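Stestik Bench Recording Cell

Product overview

The Stestik is a bench-height cell for recording demonstrations of assembly and disassembly work on desktop computers. It is supplied by Drivmont as a complete unit: arm, gripper, slotted aluminium table, fixed camera mount, fixture plate and recording software. The output is a set of labelled episodes that can be passed directly to a training pipeline.

The cell is intended for groups that already have a learning system and need examples of fine work in confined spaces. It is not a production cell and has no cycle-time rating.

Working area

The table accepts a full tower laid on its side with the panel removed. Parts can be clamped at any point along the slots. The arm is mounted behind the work so that the wrist comes down from above and the front of the table stays clear for loading.

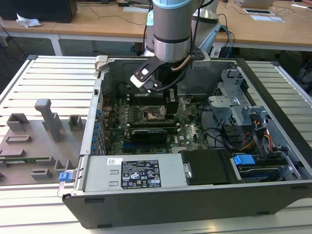

Gripper inside an open tower, with the fixture plate to the left.

Gripper

The standard gripper is black, with a white finger pad. Pads are a wear item and are ordered in packs of 4. Check the pad for nicks before each recording block. A damaged pad alters contact with small parts, and episodes recorded with one should be tagged so that they can be filtered out later.

The wrist cable must have enough slack for full rotation. Inspect it after any change to the gripper.

Fixture plate

Loose parts are held on a grey 3D-printed plate placed beside the tower. Posts and holders of different heights give each part a repeatable start position. Plate files are included with the cell and may be edited. If a holder is moved, enter a new plate revision in the software before recording, or the start positions stored with the episodes will be wrong. 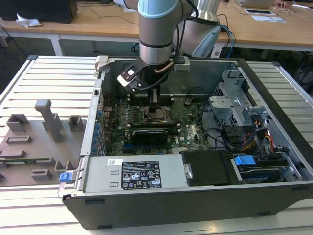 Arm above the upper part of the motherboard; circuit board strip in its slot on the plate.

Recording

Each episode stores joint positions, gripper opening, camera images and the operator's task label. Recording is started and stopped by foot switch. Failed attempts are kept by default and marked as failed. They can be excluded on export.

Lighting and camera position should stay fixed within a block. Vary the position of the tower between blocks if the model is expected to cope with small offsets.

The Ulloa starter set, recorded on this cell at the Lonstead workshop, contains 849 episodes across 11 tasks. It is provided for checking an import script and as a guide to labelling.

Supplied with the cell

Arm and controller
Gripper with one pack of pads
Slotted table
Fixture plate, 2 off
Camera mount and calibration target
Foot switch
Recording software and Ulloa starter set

Not supplied: computer towers, workstation, bench for operator equipment.

Lead time and current price on request from Drivmont. Replacement pads and blank plates are held in stock.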